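Search posts, people, tags

Search

1/18
Washing a black down jacket at home without ruining the down or greying the shell. I've done this every August for a while now, at the end of the ski season, and I get asked for the method often enough that I'm writing it out once. Long thread. Mute if you own wool.

2/18
The jacket is a Rellham, black nylon shell, sewn-through baffles, duck down. It cost me $239 on clearance in Hemlow. It weighs 985 grams dry, hood on, pockets empty. Write down the dry weight of yours before you start. You'll want it at the end.

3/18
When to wash: when the loft has dropped at the shoulders and cuffs, or when the collar has gone shiny. Both are body oil. Oil on the shell attracts dirt and stops water beading. Oil that has migrated into the down makes the clusters stick together, and stuck clusters don't trap much air.

4/18
When not to wash: for a single stain. Spot clean it. Pull the shell fabric away from the fill with your fingers, work in a little diluted soap with a soft toothbrush, and blot with a wet cloth until it stops foaming. The down underneath should stay dry if you hold the fabric up properly.

5/18
Soap. Ordinary laundry detergent is built to strip oils, and down has a natural oil you want to keep. It also leaves surfactant behind in the fill, which holds water. Use a proper down wash or pure liquid soap. No fabric softener, no bleach, no "brightening" anything on black.

6/18
Before it goes in the water:
- close every zip, including the pit zips
- undo the velcro, then fold it back on itself so it can't grab the shell
- loosen the hem drawcord
- patch any hole with repair tape, corners rounded
A small hole in the shell becomes a large amount of down in your filter.

7/18
Machine or bath? A front loader is fine. A top loader with a central agitator is not, as it twists the baffles and can tear the internal walls. If that's what you've got, use the bath or walk to the laundromat. The Godoy on our main street has big front loaders and nobody hurries you.

8/18
Run an empty rinse first. Laundromat drums carry a lot of other people's softener. At home, pull out the detergent drawer and wash it in the sink. The grey sludge under the softener cup is exactly what you're trying to keep off the jacket.

9/18
Cycle: gentle, cold to lukewarm, jacket on its own, turned inside out. Inside out matters more for black than for other colours. Most of the "fading" on a black shell is abrasion. The high points of the weave get roughed up, scatter light, and look grey. The dye is often still there.

10/18
Rinse until there is no foam when you squeeze a sleeve. For me that's 2 extra rinses after the main cycle. Left-over soap is the commonest reason for a jacket that comes out flat and smells odd a month later. Hilkka Kiiskinen replied to an older post of mine saying she adds a further one for anything with a big hood. Sensible.

11/18
Spin: one low spin, then a second low spin. Don't jump straight to high. A shell with a good coating holds a bag of water against the drum wall, and an unbalanced load at speed is hard on the bearings and on the seams.

12/18
Lifting it out is where the damage happens. Wet down is heavy and sits in lumps at the bottom of each baffle. Get both arms underneath and scoop. Don't pick it up by the hood or the shoulders. The stitching between baffles was never meant to carry that load.

13/18
Resting it between spin and dryer: lay it flat on a towel or drape it over something smooth and wide. A metal bar is fine if the weight is spread across it. No pegs, no wire hangers. Thin edges leave a crease in a coated fabric that can take a long time to drop out, and on black you'll see it every time the light is low.

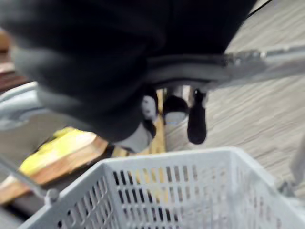

14/18
Drying. Tumble on low, and keep it on low. Nylon glazes under high heat and the shine is permanent. Add a few clean tennis balls, or wool dryer balls if you don't like the noise. On black use old, washed tennis balls. New ones shed yellow fluff and it gets into the seams.

15/18
Take it out every half hour and break up the clumps by hand. Pinch each one through the fabric and tease it apart. Do the cuffs, the collar and the bottom hem last, as they're the slowest. Then turn the jacket the other way out and put it back in. Repeat until you're bored, then do it again.

16/18
It will feel dry well before it is. This is what the weight is for. Put it on the kitchen scale in a bowl, tare the bowl first, and compare with your number from post 2. If it's over, the difference is water, and it goes back in the dryer. Mine comes back a few grams under, which I put down to the dirt.

17/18
Water repellency: test with a splash once the jacket is fully dry. If it beads, leave it alone. If it soaks in, use a spray-on treatment on the outside only. Wash-in products treat the lining and the fill as well. I use the Onenach spray, wipe off drips with a damp cloth, then tumble on low again. Drips left to dry on black show as pale tide marks. They do come off with a second wipe and a bit of warmth.

18/18
Storage: loose, in a cupboard, on a wide hanger or in a big cotton bag. Not in its stuff sack. Compressed down recovers from a weekend but does worse after a whole summer. Keep it out of direct sun, which is the one thing that really does take the black out of the dye.

Adding a couple of replies to the end so they don't get lost.

Synthetic fill: same method, less fuss. It doesn't clump much and it dries faster. Heat is the bigger risk, as the fibres can fuse. I'd still weigh it.

Dye for a jacket that has gone grey: I wouldn't. Home dyes for nylon want near-boiling water, and that will lift the coating and shrink the thread at a different rate from the shell. If the grey is soap residue, another rinse clears a lot of it. If it's abrasion, you own a grey jacket.

Dry cleaning: check the label. Some makers allow it, many don't. If yours does, ask the shop whether they've done down before and what they do about solvent smell afterwards. I've only had one done that way and went back to the bath.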